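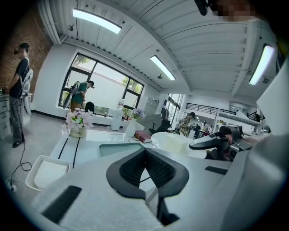
2 min read

Section 4. Setting up a shared long desk

Updated Apr 17, 2024

The steps in this section apply to the Vernholm long desk in any finish. Finish Section 3 (levelling the feet) before you start.

1. Clear the desk and wipe it down with a damp cloth. Dry it before putting anything back.

2. Put flat items down first. Trays and loose panels go towards the front, laid fully on the desktop with no corner hanging over.

3. Place books and bowls towards the middle. A hardcover can lie flat beside a large bowl – don't stand the bowl on top of it.

4. Set out flowers and vases. Small pots can sit near one end, with tall vases farther back. Keep them at least 12 cm from the rim.

5. Run power. Use a single power strip on the floor and bring each cable to it by the shortest path that doesn't cross a walkway.

Caution: A cable lying across an open floor is a trip hazard. Fit the Trisulham floor cover (sold in 200 cm lengths) over any cable that people have to step across.

6. Position the chairs. Swivel chairs should turn a full circle without touching the desk legs or the next chair. Leave 70 cm clear behind each one.

7. Switch on the ceiling lights and sit at each place in turn. If a light panel reflects off the white top into your eyes, move the chair along a little or fit the matte desk pad.

Note: Bottles and other small things left on a window sill can fall when the window is opened. Move them before airing the room.

Note: Under a tall window the desktop gets more sun in summer. Turn coloured objects every few weeks so the finish ages evenly.

Caution: Do not water potted flowers on the desk. Carry them to the sink, let them drain, and dry the base of the pot.

For drawer cabinets placed against a brick wall, see Section 11.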